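Section 4: Putting the bedroom sensor in, and getting it to talk to the hub

Okay, so by now you should have the Mideo hub plugged in and sitting somewhere central, with its light a steady green. If it's still blinking, go back to Section 2 and finish the pairing. I skipped that the first time and spent an evening shouting at a thermostat.

I'm writing this up for the Mansour heating kit, the one with the small round room sensors. The Tronent kit is close enough that most of the steps will work, but the menus have different names and the battery door opens the other way. Where I know the difference I've put it in a note.

The bedroom is the room I'd do first. You care more about the temperature in there at night than you do anywhere else, and a sensor in the wrong spot will have your heating running at 2 a.m. for no good reason.

What you need

The room sensor and the little bag of parts that came with it
Two AAA batteries (the plain alkaline kind, see the caution further down)
A soft pencil
A damp cloth and a dry one
Your phone with the Mideo app, signed in
A step stool if you're short like me

Picking the spot

1. Stand in the room with the door closed and look for an inside wall. Outside walls get cold in winter and the sensor will think the whole room is cold.

2. Go for chest height. Mine is level with the light switch plus a hand's width, and that's been fine.

3. Stay at least 4 feet from a radiator or a vent. More is better if you've got it.

4. Check where the sun lands. Do this in the morning and again late in the afternoon, even if it feels silly. A patch of sun on the sensor for half an hour will shut your heating off on a freezing day in February.

5. Keep away from lamps, TVs and chargers. They all give off a bit of warmth, and the sensor is fussier than you'd think.

Note: The paper leaflet says you can put the sensor on a nightstand. You can, and it'll work, but it gets knocked over, buried under books and breathed on. I had mine there for a week and the reading jumped every time I rolled over. The wall is worth the trouble.

Note: Behind a headboard or inside a closet is a no. The air doesn't move in there, so you end up reading the temperature of a pocket of still air that has nothing to do with where you sleep.

Gyu-bin Choo, who wrote the original forum guide I learned all this from, likes to tape the sensor up for a couple of nights before sticking it for real. I was too impatient for that, and I've got two marks on my wall to show for it. Do it Gyu-bin's way. Use painter's tape, leave it for two nights, and look at the graph in the app. A nice lazy curve means you've found a good spot. If it looks like a saw blade, move it along and try again.

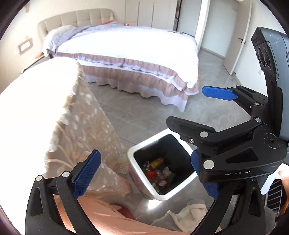 Once the graph looks calm, you can put the sensor up properly.

Fixing it to the wall

6. Mark the top edge of the sensor with your pencil, then take the sensor and the tape down.

7. Wipe the wall with the damp cloth, then the dry one, and go have a coffee. The sticky pad hates moisture. I give it an hour.

8. Twist the back plate off the sensor, counterclockwise. It's stiff the first time. You won't break it.

9. Peel one side of the sticky pad and press it onto the back plate. Peel the other side, line the plate up with your pencil mark and push hard. Hold it there while you hum a whole song.

10. Leave the plate alone overnight before you hang the sensor on it.

Caution: If your walls were painted recently, hold off on the sticky pad for a few weeks. Fresh paint comes off in a sheet, and it takes the sensor with it.

Caution: There are screws in the bag too. Before you drill, find out what's behind that bit of wall. Cables often run straight up or down from outlets and switches, so a hole directly above one is asking for it. If you aren't sure, stick with the pad or get somebody in.

Tronent note: That back plate slides up and off. Don't twist it, there's a plastic tab inside that snaps.

Batteries and pairing

11. Open the battery door and put the two batteries in, flat end against the spring. The sensor blinks white.

Caution: No rechargeables. They run at a slightly lower voltage, and the sensor reports itself as nearly dead from day one. And don't mix an old battery with a new one.

12. In the app, tap Rooms, then the plus sign, then Add Sensor. Stand near the hub for this part and hold the sensor in your other hand.

13. Press the button inside the battery door until the white light turns blue. If it goes red, let go, wait for the light to go out, and start again.

14. Give the room a name you'll still understand next year. I called mine "Back" and then my sister came to stay and couldn't work out how to warm up the room she was sleeping in.

15. Close the door, walk to the bedroom and click the sensor onto its plate. The app should show a temperature within a few minutes. Don't panic if the number's off at first — it's been in your warm hand and needs time to settle.

Setting the night schedule

This is the fun bit! Or my favorite bit, anyway.

16. Open the room you just made and tap Schedule. You'll see one long bar for the whole day.

17. Tap the bar where you want a change and drag. I start with only two changes, one at bedtime and one before I get up, and I'd leave it at that for the first week. It's tempting to carve the day up into tiny pieces, but then when something feels wrong you can't tell which piece did it.

18. Set the morning change a bit before your alarm. How much before depends on your house. Old radiators are slow (mine clank first and heat later) and a small room with new windows gets there fast.

19. Tap Save. The bar goes gray while it sends and comes back orange when the hub has it. If you leave the screen while it's gray, the change is lost and you won't get a warning. I've complained to them about that one.

Note: There's a setting called Learn My Habits, switched on out of the box. I turn it off. Uriel Urrutia, my neighbor, swears by it and his place is always lovely, so maybe I gave up too early. If you leave it on, don't fiddle with the schedule by hand as well, or the two will fight.

If the sensor drops off

Check the distance first. The box says 100 feet, and that's in open air. Thick walls, big mirrors and metal-framed furniture all eat into it. Try moving the hub before you move the sensor, now that you've gone and stuck it down.

Next, take the batteries out, press the button a few times to drain what's left, and put them back in. That fixes it for me nearly every time.

If it still won't show up, delete the room and pair it again from step 12. You'll lose the old graph, so take a screenshot if you care about it. Still nothing? Write to Skillerano, the shop that sells the kits. They swapped one of mine without a fuss, but they'll want the serial number from inside the battery door, so copy it down before you write.

Section 5 covers the bathroom, where you'll need the sensor with the rubber seal.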